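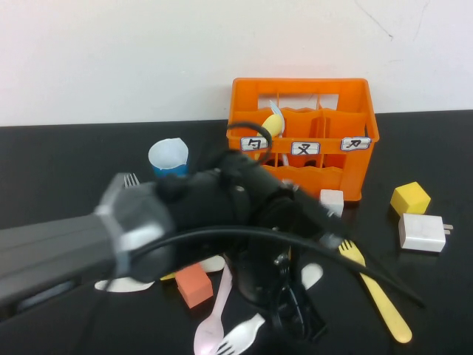
Re: Serkari adware on shared office computers - removal steps and open questions

Posted by Branislav Paulík in April
3 min read | 10 shares | 4 comments

Dear list members,

Thank you to everyone who wrote in after the previous message on this subject. I quote the relevant part of it below so that those who joined the list recently can follow the discussion.

> From: Zdeňka Gajdoš
> Three of our front desk computers now open the Serkari search page each
> time the browser starts. We have reset the home page twice and it comes
> back after a restart. The staff member concerned had installed a free
> document converter called Virk the same morning. Is Virk the source, and
> do we need to wipe the machines?
> We have 40 computers with the same setup and would prefer not to.

The Virk installer is the likely source. The copy offered on several download sites carries a second program, Uvis, which is accepted by default unless the user selects the custom installation. Uvis places a scheduled task on the computer, and that task restores the Serkari settings at every login. Resetting the browser alone will therefore have no lasting effect.

Our office recommends the following order of work:

1. Disconnect the computer from the network and close all browsers.
2. Open the list of installed programs and remove Virk and Uvis. Both must be removed.
3. Open the task scheduler and delete any entry that starts a file in the Uvis folder.
4. Delete the Uvis folder from the user profile. It is hidden by default.
5. Remove unknown extensions from each browser, then reset the home page and search engine.
6. Restart, run a full scan with your usual security product, and reconnect.

Please note that step 3 has to be repeated for every user account on a shared computer. Two offices reported that the problem had returned, and in both cases a second account had been overlooked.

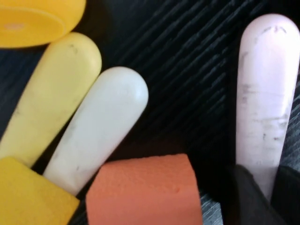

Does Serkari encrypt or steal files?

We have found no sign of encryption on the computers examined so far. Serkari redirects searches and records the terms entered, together with the pages visited afterward. Passwords saved in the browser should be changed as a precaution - from a different computer, and before the affected one is used again.

On the matter of wiping the machines, we do not consider it necessary where the steps above have been completed and the scan is clean. An office that handles payment records may still wish to reinstall, and we will support that decision. The standard image for member offices can be requested from the Zusasico help desk. Requests received before 10 in the morning are normally handled the same day.

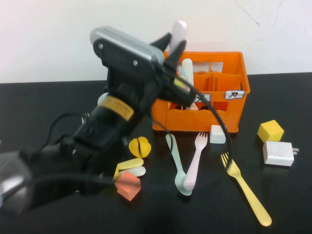
The help desk has also prepared a block list for the addresses that Uvis contacts. It holds 800 entries, and older routers accept only 500. If yours is one of these, please ask for the short version and state the router model in your request.

Members are asked not to forward the Virk installer to this list as an attachment. Samples should be sent to the help desk in a password-protected archive, with the password in a separate message.

One point remains open. Zdeňka Gajdoš reported that the scheduled task on one computer had a different name from the others - a string of random letters. If you have seen the same, please send me the exact name and the folder it points to.

Sincerely,
Branislav Paulík
Information Security Office, Zusasico

4 comments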